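July 28, 2024

Second day with the Nolte fingers on the hand-held unit. The Lundetti pair came off after 1,227 cycles with play in the left mount — noted, not yet measured. Camera stays at 5 ms exposure. Tried 400 grabs on the lidded tub with the Nolte set; slips mostly at the rounded corners, fewer on the flat sides. Jukon controller dropped its connection twice, same fault as before.

Glare on the table is still a nuisance between the open fingers.
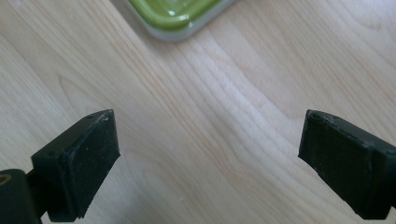 Will try a matt cloth before touching the gain. Grastwood want more than 1,000 grabs per set by August. Left finger screw to be checked first.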